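Small parts get a home: Nummont opens its sorting room in Tasberg

Tasberg, February — The repair workshop Nummont opens a sorting room for screws, springs, batteries and all the other small things that people keep in jars and tins. The room is open to everybody who lives in Tasberg or in the villages near it.

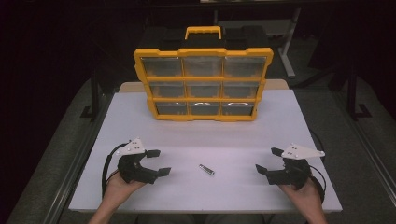 The sorting room is the second part of the project Heltovport, which began in the old post office last autumn. In the first part, residents were invited to bring small parts they did not need any more. They brought very much. When the collecting was finished, the workshop had received 403 bags and boxes, and many of them had no label. Since then a group of residents has met in the evenings to empty them, clean what could be cleaned and decide what is worth to keep.

"We thought we would get some nails," says Hường Tôn, who leads Heltovport. "Then a lady came with her father's whole garage, in biscuit tins. We had to borrow more tables the same evening."

The parts are kept in small drawer cabinets, the kind with clear drawers and a handle on top, so that they can be carried from the shelf to the table and back. Nummont chose this type after trying open trays, which were easy to fill and also easy to knock over. With clear drawers a visitor can look first and open afterwards. Each cabinet gets its own subject, for example "bicycle", "lamps and plugs" or "kitchen machines", and the subject is written on a card which stands on the shelf.

A visit is simple. You take a cabinet from the shelf, put it on one of the pale boards on the tables and search for the part you need. Please take out only one drawer at a time. If you find a part on the table and do not know where it belongs, leave it in the bowl by the door. The evening group will look at it. Parts are free, but each visitor is asked to write in the book what was taken and for which repair. The book now has 1,187 lines, counting also the trial period, and it is quite nice to read. A music stand, a pepper mill and the wheel of a pushchair are on the same page.

Batteries have their own rules. Used batteries are not stored in the sorting room and should go in the closed box in the entrance hall. Batteries which still have power can be given to the workshop, but they must be handed over at the desk and must not be put in a drawer together with metal parts. Visitors with children are asked to keep small batteries out of their reach.

The shelves were built by the joinery Đoàn, which also gave the wood for the long table at the window. "The old post office has walls that are not straight, so every shelf had to be measured for itself," says Kha Mạch from the joinery. "I came for one afternoon and stayed much longer. In the end I also took home hinges for my own kitchen cupboard, and I wrote them in the book."

Together with the opening, Nummont starts a short course in sorting for beginners. It lasts 45 minutes and shows how to tell apart common screws, how to measure a thread and how to arrange a drawer cabinet at home so that it stays in order. There are 20 places in each course. Tools are on the table, and participants may bring a tin of their own parts — one tin, please, not the garage. The course is free of charge, but it is necessary to register at the desk.

The workshop is also looking for more drawer cabinets. They may be used and they may have scratches, but all drawers should be present and should slide well. Cabinets with missing drawers cannot be accepted at the moment.

The sorting room is on the ground floor of the old post office in Tasberg, with entrance from the yard. It opens at 4 p.m. on working days and closes at 8 p.m. There is no step at the yard door.

Journalists who wish to visit the room outside of opening hours can arrange a time with Hường Tôn through the desk at Nummont.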